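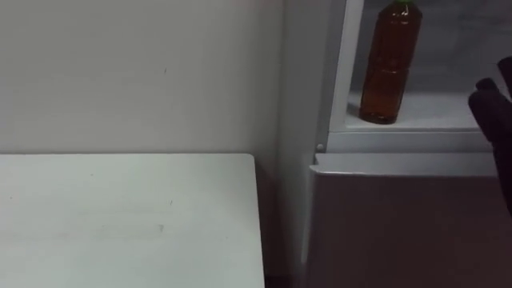
Medication Support After Discharge: Progress Report to the Pistwood Fund

2025-02-27 | Brarance Community Mental Health, Program Office

Filed under: Funded Programs / Reports

Print | E-mail this page

This report covers the period from the start of service in September to the end of the current reporting window. It follows the headings in the Pistwood funding agreement. Spending is reported separately.

1. Service delivered

The program supports adults leaving inpatient mental health care who go home on a new or changed prescription. Clients are enrolled before discharge and receive scheduled telephone calls, with a home visit where the discharge team asks for one. In the period, 658 clients were enrolled and 1,366 calls were completed. Calls that went to voicemail are logged but are not included in the total.

Enrolment at the Stino site began later than planned. The delay was caused by the changeover in the pharmacy record system, which left staff without read access to discharge prescriptions. Access has been restored and the Stino site is now working to the same call schedule as Moreira.

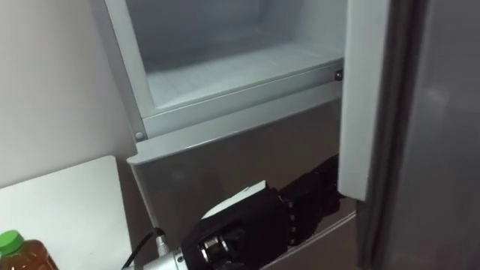
Are clients dropped from the program if they miss a call?

Clients stay enrolled after a missed call. Staff try again the next working day, and a second missed call is passed to the client's community nurse.

2. Home visits

Home visits were completed with 48 clients. Each visit has a fixed format: a check of the current prescription against what the client has at home, a talk about side effects, and a review of where medicines are kept. Old supplies are returned to the client's own pharmacy with the client's consent. Visit notes go to the prescriber through the shared record.

The most frequent finding was leftover stock from before admission, kept with the new supply. Three changes were made to the visit form as a result, including a separate field for discontinued medicines. The revised form is in use at both sites.
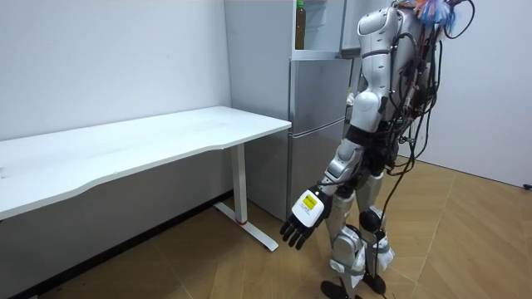
White desk along the left side of the room.

3. Staffing and training

Nine staff have finished the core training module, which covers consent, record entry and escalation. One nursing position at Stino is still vacant and has been reposted. Visits there are covered from Moreira in the meantime – this adds travel time but has not reduced the number of visits offered.
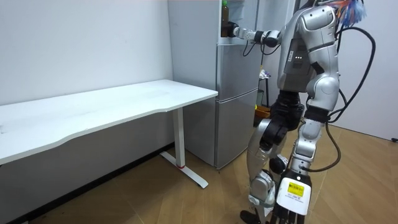
The storage section of the visit form was the hardest for staff to fill in the same way each time. Early forms said only "fridge" or "cupboard", and a reviewer could not tell what had been checked. The guidance now asks for the container and its position, so a brown glass bottle like the one in the photograph would be entered as "brown glass bottle, upper shelf, refrigerator", followed by the label details if there is a label. Staff do not move items without asking.

4. Next period

Planned work includes filling the Stino vacancy, a refresher session on the storage section, and a first comparison of readmissions at the two sites. The comparison depends on a data extract that has been requested but not received. We ask that the due date for that item be moved to the next report. No change to the approved budget is requested.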